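Laundry Time for Kamel

2022-02-28
100 shares | 7 comments

If you've been reading these updates for a while, you'll remember that back in December we were still teaching Kamel to put cups on a shelf, and that I promised (rather grandly, looking back) that we'd be on to "real housework" before long. Well, we are on to laundry! It has taken over a good part of our month, and most of my conversations at dinner too, so bear with me while I tell you where we've got to.

For new readers, the way we teach is very simple to explain and surprisingly tiring to do. One of us sits at the control station with a pair of hand grips, Kamel's arm follows whatever our own arm does, and everything the cameras and joints pick up along the way is saved as one demonstration. We do the same job again with the clothes somewhere else, and then again, and then somebody makes tea. Hinata Shibata keeps the tally, and as of this morning the whole Kamel collection stands at 3,589 demonstrations, of which 177 are laundry.
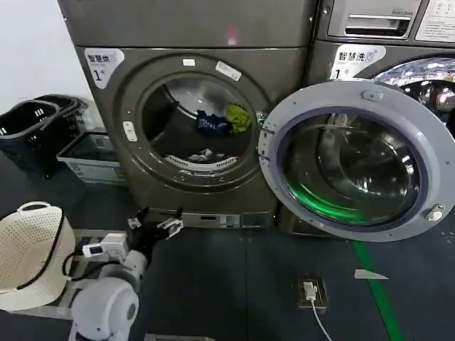
Kamel's arm beside the laundry basket, with a few clothes to be seen through the glass.

I had assumed the doors would be the trouble. They do take patience, but Arnel Villanueva had a feel for them by his second afternoon, and his trick is to slow right down for the last little bit before the fingers touch anything. He says it's like parking his mother's car. The part that has kept us all humble is cloth. A cup is the same shape every time you come back to it, and a shirt never is, and when you're steering from a chair you can't feel whether you've got one layer between the fingers or three. So you learn to lean on the wrist camera, which is a strange way to look at your washing until you get used to it.
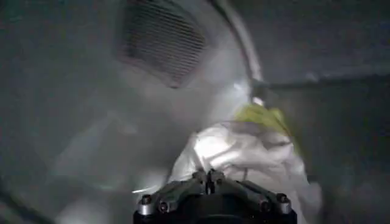
Pei-shan Wei, who came to us from the Arnside workshop and has quickly become our best driver, likes to go for the highest fold she can find, close gently, lift a little and pause before pulling back toward the door. The pause matters a great deal. We found that people who rushed it recorded demonstrations that looked fine on the day and were a misery to learn from afterward, full of little jerks and second thoughts. We've thrown those out, and yes, that hurt, especially as a lot of them were mine.

Dark clothes need their own sessions. Black on navy inside a shadowy drum is hard enough for a person leaning over with their own two eyes, and from the chair it can all melt into one lump. Eldana Adugna has asked that we keep recording plenty of these instead of sticking to the bright things that make us look clever, and she's right, of course, as anybody who has seen my sock drawer will agree.

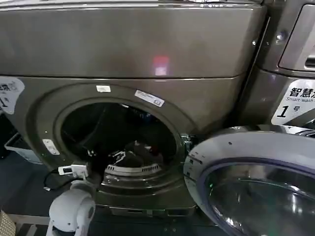 What we're changing for the spring

Two things, mainly. The first is shorter turns at the controls. We used to let people go as long as they liked, and you could tell from the recordings when their shoulders had started to ache, so we now swap drivers well before that happens. The second is that we save the fumbles when the driver recovers from them. If a sleeve slips and you go back and get it properly, that stays in, and we put a note on it so the training side can find it later.

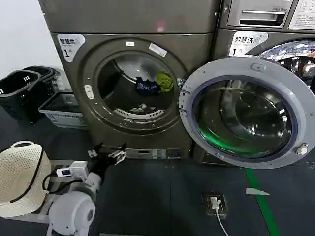 Renato Sarmiento is building a new set of hand grips with a softer trigger, and the first pair should be with us soon. I've tried the rough version and it's lovely, much less like squeezing a stapler all day. Once those are in we'll push on toward our goal of 700 laundry demonstrations, mixing up the basket positions and the clothes as we go.

We could also use more drivers. You don't need any background in robots, only steady hands and a willingness to pick up the same shirt many, many times. Reply to this newsletter and I'll find you a slot, and Arnel will show you the ropes when you get here.

Share this story (100) | View comments (7)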